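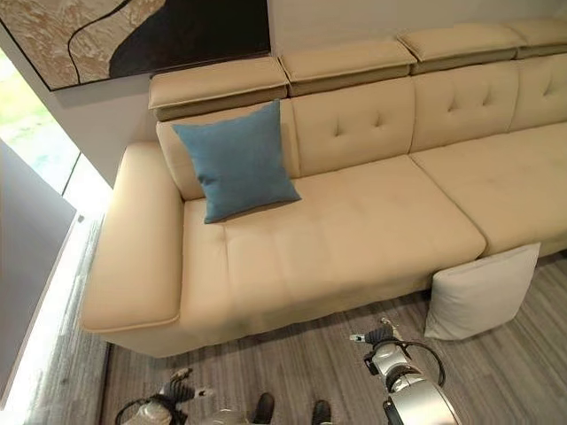 **kumiko_s:** We got the two-arm unit from Cunimach in September for resetting our furnished rentals, and I'd like to hear how other crews split the work now. Ours does pillows and small floor items in the living rooms. On a job like an off-white pillow leaned against the front of the sofa, it's slow. I used to do the whole room. Now I do kitchens and baths and get called back when it stops.

**jjoubert:** Same at Ovedance. 200 units, same crew as before, but the day is all bathrooms. My knees notice.

**annatjie_p:** I disagree that it's worse. I bent down for pillows for years and don't miss it. Ask for rotation. We swap baths every two days.

**jjoubert:** Rotation to what? The living room was the easy part and that's what they gave away.

**sayaka88:** Who logs the stops? At our place the cleaner does it, unpaid, on her phone.

**kumiko_s:** Me, and it's paid, but only since I complained. Ten minutes a shift.

**annatjie_p:** OK, that part I'd fight. Get it in the job description.

**jjoubert:** Ours says "other duties." Good luck.

**sayaka88:** Can you send me the wording you used, Kumiko?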